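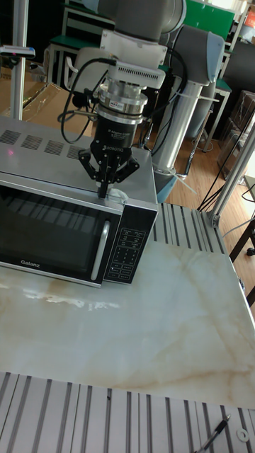 Every shop that keeps a robot arm ends up with a rule book, and in my experience the thickness of the book tells you very little about how people behave once they've hung up their coats. I have spent a good part of this year reading these books, some of them handsomely bound and some of them stapled by somebody in a hurry, and the one I keep going back to comes from Braltano, a small automation outfit in Vasgate that writes working practices for laboratories and light manufacturers. It runs to 11 pages. The first of them is given over to loose objects, which seemed to me a funny place to begin until I started noticing loose objects everywhere: a black pen and a little white washer, say, lying on the slotted aluminum at the front of a cell while the arm has its fingers down on the edge of a microwave oven. The Braltano book has a line for exactly that sort of thing. "If it isn't in the task, it isn't in the cell."

Radosław Olszewski wrote that line, and he is a little embarrassed by how often it gets quoted back to him. He came to robots by way of kitchen equipment repair, and he still talks about hinges and latches with real affection. When I asked him why a pen should matter, he went and got one, set it on the rail of his own bench, and nudged it with one knuckle until it rolled off and went under a cabinet. "Now watch me," he said, and of course he bent down and reached for it, right across the place where the arm would have been. The pen is harmless enough. It's the reaching he worries about.

I liked him very much for that, and I liked his book more after I'd seen him on his knees with a flashlight.

The second page is about household appliances, and it's where Braltano parts ways with a lot of the older factory thinking. An industrial arm in a car plant meets the same fixture all day long, and the fixture was made for it. A microwave was made for you and me. It has a glass door, and a handle that sticks out, and a smooth metal top that offers nothing much to hold on to, and it sits on its own little feet and will slide if you lean on it wrong. So Braltano asks for some homework before the first motion is ever programmed. Push the thing by hand and see how readily it moves. Open the door all the way and mark how far it swings. Write down the force you mean to allow in each direction, and set the limit in the controller to match what you wrote. Then have a second person read the paper and the screen side by side, out loud, the way nurses do with a medication.

That reading out loud is the part people skip. Olszewski knows it. He told me about a customer, a parts supplier called Marciniak, where the limits on paper and the limits in the machine had drifted apart over one winter, a small change at a time, each one sensible on the day it was made. Nothing had broken and no one was hurt. But when the January review came and somebody sat down to compare the two, the sheet described a much gentler robot than the one they had. The supplier now does the comparison at every shift change, and it takes 3 minutes, and there is still grumbling.
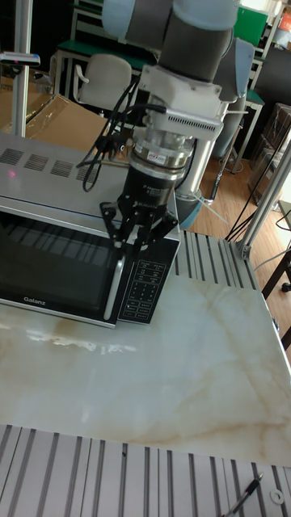 Cables come next in the book, and they get more room than you might expect, nearly two full pages with drawings. A cable that runs to a wrist has to have enough slack for the arm's widest turn, and every bit of that slack has to go somewhere when the arm is folded up close. Too little, and the connector takes the strain. Too much, and you have a loop that can catch on a handle or settle over the very thing you're working on. Braltano's advice is wonderfully plain. Run the arm slowly to each corner of its reach with a hand near the stop button, watch the cable and only the cable, and tie it where it wants to be tied. Then do it again with the gripper open, because the shape at the end of the arm has changed. I did this myself with Olszewski looking on, and I confess I watched the gripper the first time through. Everybody does, he said. It's the interesting end.

There is a software side to all this as well. Braltano sells a checklist program called Kevier, which holds 214 separate checks, and you pick the ones that suit your cell. I asked whether anyone used all of them. He laughed and said that a customer once tried, and by the second week people were ticking boxes with one eye on the clock. Most of his customers settle on a short list for every morning and a longer one for whenever the setup changes, and he would sooner see a short list done properly. He counts a new appliance as a change in setup, by the way, even if it's the same model as the last one. Doors loosen and handles get wobbly. An oven that has been opened 2,000 times by a machine is a different oven from the one in the carton, and the numbers you took from the first may be too generous for the second.

I did push him on one point. The book says very little about what to do when the arm stops in contact with something, with its fingers still pressed against a door or a lid. It tells you to stop, and to make sure it's stopped, and then it goes a bit quiet. Olszewski agreed with me, somewhat to my surprise — I'd come ready to argue. Backing straight out is often the right move and now and then the wrong one, especially with a finger hooked behind a handle, and he hasn't found wording that covers both without running to another page. He's been trying since January. He has a draft, which he wouldn't let me take away, though he did let me read it at the bench while he made us tea, and I thought the second paragraph was nearly there.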